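Stoneware teapots from Zellstead: firing change

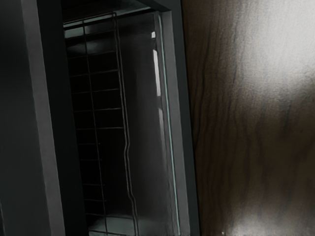
The Zellstead pottery has moved its unglazed teapots to a longer firing, starting with the September batch. Capacity stays at 355 ml. The clay body is the same Andia red, but the walls come out denser and take up less tea oil. Lids are ground by hand and may turn stiffly at first.

Rinse a new pot 3 times with plain hot water and leave it open to dry for 24 hours. Do not use soap. Pots from the earlier firing remain in stock at the Kimomville shop.

Ustyna Sirko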